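Wuveo Skiller Hand-Held Gripper Pair
Demonstration recording kit for tabletop tasks

Item no. 2869
Page updated May 13, 2021

Overview
Sizes and options
Pictures
Questions about this kit

If you have ever tried to teach an arm to lay a table by steering it from a game controller, you will know how long an afternoon can get. The Skiller pair came out of our own impatience with that. You hold one gripper in each hand, you do the job the way you would do it at home, and the motion of both hands is saved along with the view from each gripper. When you are done you have a demonstration your policy can learn from, and your arm has been parked the whole time (or busy with something else, which is how most of our customers seem to use it).

We build the pair at our workshop in Wostthorpe and ship it with the leads, the top plates, a spare set of fingers and a printed guide that we have rewritten more often than we care to admit. The recording software, which we call Onyshchenko, comes with the kit and runs on an ordinary desktop computer. It keeps the left and right streams lined up with each other and with the head view, if you use one, and it writes every take to its own folder with your notes attached.

Two hands, one task

The pair is meant for work where both hands matter, or where one hand works and the other waits its turn. Dishes are a lovely place to start. They are cheap, everybody knows how to handle them, and a rim asks a good deal more of a gripper than a block does.

Bowl, plate and tray, seen from the head and from the grippers:
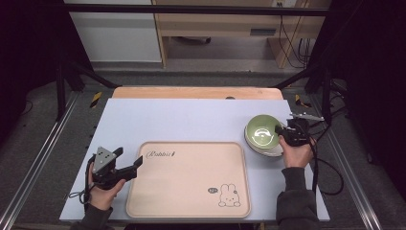
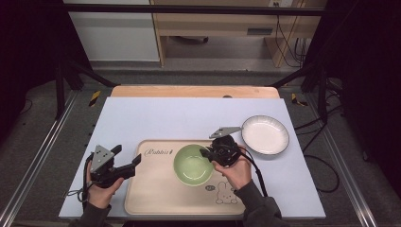
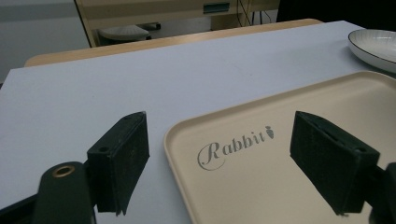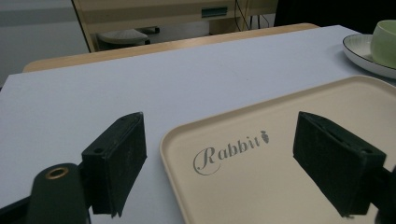
Good training data depends a great deal on how you plan your takes, and we would encourage you to sit down with a cup of coffee and do that before you plug anything in. Decide where each piece may start, how far it may wander, and which hand is responsible for it. Then change one thing at a time between takes. The placing of the bowl is a nice thing to vary: it can start on the bare board beside the tray or sit on the tray itself, and those two starts ask for quite different reaches from the right hand. Printed lettering such as the "Rabbit" on the tray is handy too, as it shows you which way round the tray is lying when you go back through the gripper views later. Save a few takes from every starting layout for checking, and please don't train on them!

What the gripper view gives you

A head view is wonderful for seeing the whole layout, but hands get in the way of it, and they do so just at the moment you care about. The gripper view keeps both fingers in sight with the tabletop between them, so you can judge how wide they are open and how close they have come to the thing you want. Most people train on both. If your computer is struggling, drop the head view first and see whether your results suffer.

How many takes?

We are asked this every week, and the answer depends on how much you let things move. For a single pick with a fixed start, 192 takes is where we suggest people begin. Our own dish set, which we include as a sample so you can test your training code on day one, holds 3308 takes and covers a wide spread of starting layouts. Look through a few dozen of them before you record your own. You will pick up the pace quickly, a bit slower than you would move in your kitchen but never so slow that you start to hover.

Setting up

Stand the work surface where you can reach the far edge without leaning. Lead the cables away from your hands and down the outside of the surface, and leave enough slack for a full reach across. Run the short calibration at the start of each session and again if you have bumped either top plate. New users should keep sessions short, as tired wrists make for sloppy closings and you will end up throwing those takes away.

In the box
Left and right hand-held gripper
Top plates, fitted
Spare finger set with screws
Two leads
Onyshchenko recording software
Sample dish set, 3308 takes
Printed guide

Warranty and repairs
The pair is covered for 12 months. Fingers are a wearing part and are sold separately. Repairs are done in Wostthorpe, and we are closed for the first half of July, so please send anything urgent before then.

Ordering
Write to the Wuveo sales desk and quote item no. 2869. Tell us which arm you plan to train and what fingers it carries, and we will let you know whether the standard set is a close enough match or whether you would be better off with a made-to-order one.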